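Foro Brurdale > Cocina y despensa > ¿El kétchup va en la nevera o no?

geteo_sur
21 abr 2024
Abro hilo porque en mi casa llevamos 5 días sin hablarnos por esto. Yo digo armario. La otra parte contratante dice nevera, y además lo dice con la puerta de la nevera abierta, que ya es gastar.
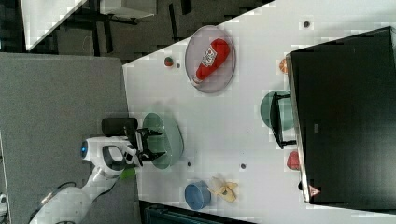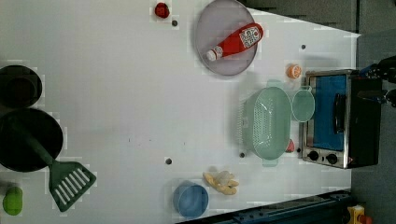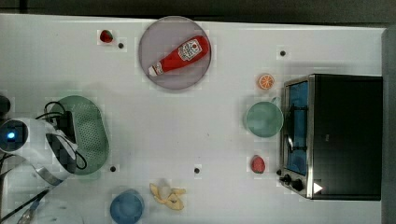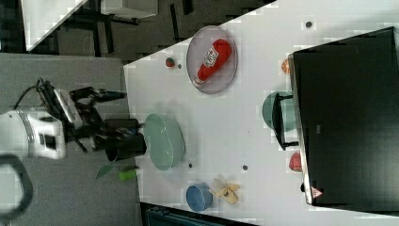

El bote de la discordia, tumbado en el plato en las cuatro.

migas_con_uva
Nevera. Una vez abierto, nevera. Lo pone en casi todas las etiquetas, con esa letra que leemos los que ya hemos perdido la juventud.

Rissanen
Armario toda la vida. Lleva vinagre, azúcar y sal, eso aguanta más que mi matrimonio. En los bares está en la mesa desde noviembre y ahí sigue la gente, viva.

migas_con_uva
En los bares se gasta un bote en una tarde. Tú tienes el mismo desde que había peseta.

Rissanen
Mentira. Lo cambié en la mudanza.

paella_sin_nada
Depende de lo que dures. Si te lo acabas en un mes, donde quieras. Si eres de los de una patata frita al trimestre, a la nevera, que fuera se oscurece y acaba sabiendo a jarabe. Y de pie, por favor, boca abajo si el tapón lo permite.

geteo_sur
¿Boca abajo? Tengo una nevera Valex de 290 litros y en la puerta solo cabe de pie lo que mide menos que un yogur.

paella_sin_nada
Pues le bajas el estante. Son 2 pestañas.

geteo_sur
Lo intenté. Ahora tengo 1 pestaña.

lola_del_tercero
Vengo a empeorarlo: kétchup frío sobre patatas calientes. ¿De verdad os parece bien? Lo saco diez minutos antes, como el queso.

migas_con_uva
Atemperar el kétchup. Ya lo he leído todo, me puedo ir a dormir.

Rissanen
Lola tiene razón y me fastidia, porque para sacarlo primero hay que haberlo metido.

geteo_sur
Actualización: hemos comprado otro. Uno en el armario y otro en la nevera. Ahora la bronca es por la mostaza.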